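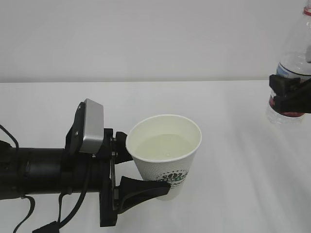
Gestdale Robotics Club
Progress report to the Masilela Fund
Date: 21/04/2025
From: Bonifacio Lorente, club adviser

Sorry this is short, finals schedule moved up and I'm writing between classes.

Where we are

Drink task is the main thing this term. Two arms on one table, one holds the cup, the other has the water bottle. Students picked it themselves over block stacking, which they were sick of by November. Cup grip is in decent shape. We use paper cups and the fingers crushed plenty of them early on, so the kids dropped the closing force and moved the grip point up near the rim. Better. Still get a dent when somebody loads the old settings file. Old file is now renamed so that should stop.

Bottle is harder. The grip itself is fine, the tilt is the problem. When the wrist rolls the bottle slides down in the fingers and the pour point moves. Toshio Takeda's group is trying rubber pads on the inside of the fingers, first set came off after one afternoon (wrong glue). Second set gets glued this week.

Practice runs are done with liquid in the cup. I know the proposal said dry beads. Beads bounce out and don't slosh, and slosh is what we need to learn about. Towels on hand, power strips moved up off the floor, students know to hit the stop before they reach in.

Students

Started the year with more sophomores than I expected, and most stayed. We run 3 groups: gripping, arm motion, and camera/vision. Vision group is behind. They lost most of a month to a driver problem on the lab laptops, fixed now, but finding the rim of a white cup on a white table is giving them fits. They want a dark mat. I said try the lighting first, then mat.

Also 8 students finished the safety sign-off and can run the arms without me standing right there. The rest still need me or Toshio in the room.

Money

Spent to date: $2505. Mostly gripper parts, cable, spare motor from Vudstead, and the bus deposit. The Vudstead order came with the wrong connectors, they are sending the right ones, no charge. Receipts in the folder I shared with your office. One is a phone photo of a faded slip, let me know if you need a reprint.

Not spent: the line for the second camera. Would like to move it to spare fingers and pads if thats ok. Need a yes or no by email, doesn't have to be formal.

Cuvarlow meet

We are entered in the Cuvarlow student meet, handling division. Rules ask for one full pour from bottle to cup with no human touch after the start button. We have done the pieces seperately, pick up cup, pick up bottle, tilt. Have not done a clean start to finish run yet. I'd call it behind where I wanted to be but not in trouble.

Needed from you
- answer on the camera money
- 2 signatures on the travel form, page is in the folder
- a name for who is coming to the open lab, if anyone

Next report after the meet. Will send video with that one.

B. Lorente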